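Equipment Planner, Bench Automation (fixed term, 18 months)
Cadis – Rarkwood site
Reports to: Head of Operations
Hours: full time, day shift

Cadis portions and packs dry ingredients for small food manufacturers. The Rarkwood site is moving part of its portioning work from manual benches to robot arms. Two cells are in trial now. The approved plan allows for up to 10 cells, released in three purchase rounds, and the post holder will own the equipment plan and budget for all three.

Duties

Prepare the equipment list for each purchase round: arms, grippers, fingers, mounts, cameras, controllers, guarding, bench instruments and spares.

Obtain and compare quotations. Arms are currently quoted by Lindemann and Wakari. Quotations must be put on the same basis before comparison – payload, reach, warranty, training days, delivery and the price of a second gripper are listed differently by each supplier.

Maintain the cost model. Each cell carries a purchase cost, an installation cost and a yearly running cost. Fingers and cables are treated as consumables and budgeted by cell, by quarter.
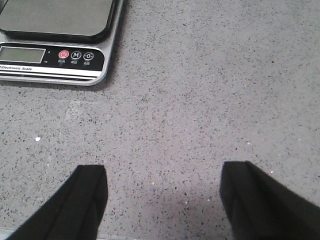

Bench instruments are a separate budget line and have been underestimated in both earlier drafts of the plan. The post holder will decide, cell by cell, whether an existing instrument is kept or replaced. A kitchen scale with its own display and round push buttons for power, "M" and tare is cheap to buy, but the arm must then be given a way to press tare and a camera view in which the digits can be read. A scale with a data output costs more and removes both tasks. The plan must show the full cost of each route, including integration hours.

Agree acceptance tests with the process engineers before an order is placed, and hold the final payment until the tests are passed.

Report committed and forecast spend monthly. Variances above the agreed limit go to the Head of Operations with a written explanation.

Required

Three years or more in equipment purchasing, production engineering or project cost control. Working knowledge of robot arms and end effectors at the level needed to read a data sheet and question it. Good spreadsheet practice, with formulas that another person can follow. Experience of writing a technical specification for tender.

Desirable

Experience with weighing equipment in food production. Knowledge of lease and buy-back terms for industrial arms.

Terms

The post is based at Rarkwood, with up to 2 days per week worked remotely after the first quarter. Travel to supplier sites is expected during each purchase round and is paid by Cadis.

How to apply

Send a resume and a cover letter of no more than two pages through the Cadis careers page. The letter should describe one equipment purchase you planned, the original budget, the final cost and the cause of any difference. Applications close at the end of November. Interviews include a short costing exercise – a calculator and the supplier sheets will be provided.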